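Jokbridge
Home
About us
House Rules
Courses
Contact

About us

Jokbridge writes and teaches the ground rules for robots that work in bedrooms. Hotels mostly, serviced apartments, a few care homes. Small company, two training rooms, one long binder.

We started out as a checklist. One page, taped to a door. It grew. The House Rules now run to 46 points and every operator who trains with us gets the lot, on paper, and signs for it. Yes, paper. Works when the wifi dosen't.

What we do

Operator courses. Room checks before a robot goes in. Rewriting other people's procedures so the night shift can read them. We don't build robots and we don't sell them.

Our clients include Dameo and Urley. The Benítez apartments came on board in August, 51 rooms, all checked before the first run.

How we work

Some of the House Rules, short version. Full text on request.

Walk the room first. On foot, lights on, eyes down.

Cables before anything. Trace every lead from the outlet to whatever it feeds. Phone cords count. Chargers count. If a cord hangs over an edge, log it.

Slow near furniture. Low speed inside arm's reach of a bed, a table or a wall switch. No exceptions for being behind schedule.

Soft things move. Pillows and cushions shift, so check clearance again after each pass at the bed.

Leave the phone reachable. A guest has to be able to pick up the handset. Same goes for sockets and switches, don't park an arm in front of them.

Labels stay on. Warning labels on the machine are kept clean and readable. Peeling? Replace it before the next shift.

One person holds the stop. That person does nothing else. No texting, no clipboard.

Write it down. Near misses too, specially near misses. We have more then 3000 entries in the log and we read them when we revise the rules.

Bedside work gets its own half day on the course. Round tables, thin legs, a phone on top, the bed right next to it. Tight spot, lots to catch on.
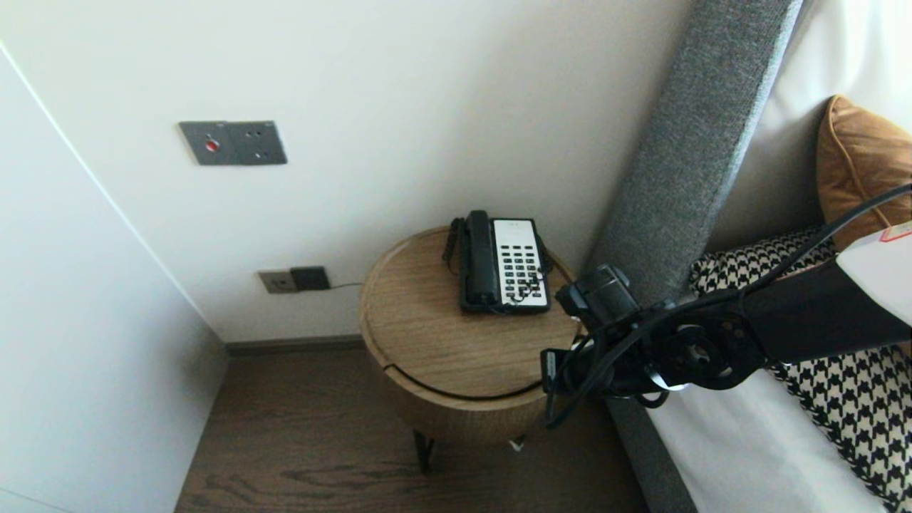
Work with us

Courses run in small groups, at our place or yours. Send us your room plan and your current procedure, however rough. We'll mark it up and send it back.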